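Skultoris writers' group: minutes of the winter meeting, Dec 28, 2004

Taken by me again, as my handwriting is apparently the only one anybody can read. Sorry in advance for the wandering bits. Nine of us came, with apologies from Virk, who is snowed in and sent a very long email in place of himself.

Minutes of the August meeting. Agreed, once I had put right the spelling of Ovska, which I'd managed to get wrong in two different ways on the same page. Matters arising: the missing box of back issues is still missing.

The anthology. This took up most of the evening, as I'm sure you'd have guessed! We still haven't got a title. Hirkia was the favourite going in (it's the village in Talha Jafri's long story, for those who haven't read it yet) but there was a feeling that people would take it for a cookery book. Talha didn't mind either way and said he'd pinched the name off an old map. We went round and round and have left it as a working title until the cover is sorted.

Length came next. The call in the newsletter said 2000 words for prose and I'm afraid a few of us treated that as a starting point. I own up to being one of them. After a fair bit of grumbling we agreed to stick to the limit, and anyone who's over has until the next meeting to trim. Poems stay at two each. Virk's email argued for three, and I read that part out in full as he asked, but the vote went against him.
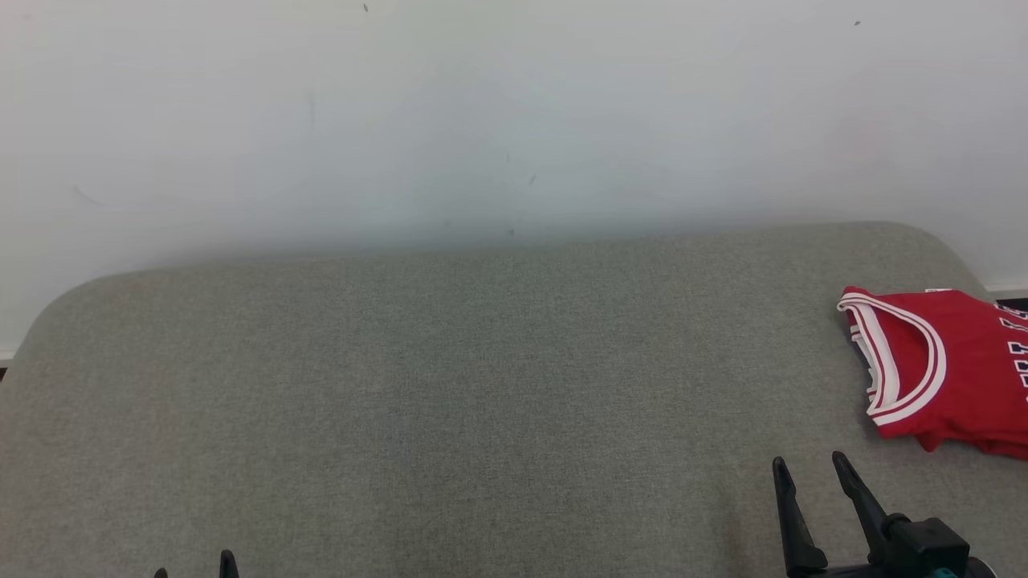

Then we got on to whether the pieces should be in any sort of order. I'd been all for putting them alphabetically by surname and having done with it, but Talha made a good case for opening with something short and funny so that a person flicking through in a shop isn't hit with my funeral story on page one. I've come round to that. He and I will shuffle the pages on his kitchen table and bring a running order next time.

Money. The printer in Ovska has quoted for some 400 copies, paperback, black and white inside. It's a bit more than last time but the paper is nicer, and we passed the sample round and all had a good feel of it. Agreed to go ahead provided we can have a proof first. I'm to ring them in the new year.

Readings. The library will have us again in the spring. Slots to be kept short, please, and I mean that kindly. Talha has offered to introduce everyone, so send him a line or two about yourself, and do write it as you'd like it read out loud.

Any other business. A request for feedback sheets to come back with a name on. Mine had "lost me at the goat" on it and I'd love to know which goat, there are several.

Next meeting: same place, date to follow once I've spoken to the library. Please bring trimmed stories and a mug.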